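Sunday, 4:20 pm

Hide glue, second batch. Granules from Golob, soaked two hours in cold water, then held warm in the Dideck pot. Skin formed twice; pulled it off and topped up with water.

Glued 20 lap joints in maple. Half clamped, half rubbed and left alone. Best clamped joint let go at 1,183 lb, in the wood – glue line intact. Rubbed joints were lower and more scattered. The old Skeltach fixture slips above 2,000, so nothing tested past that.

Teemu Aaltonen wants the rubbed set repeated with a thinner mix. Fresh soak goes in tonight.

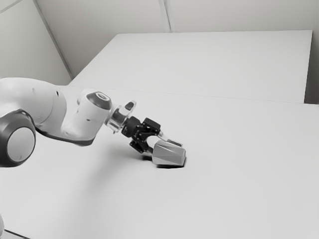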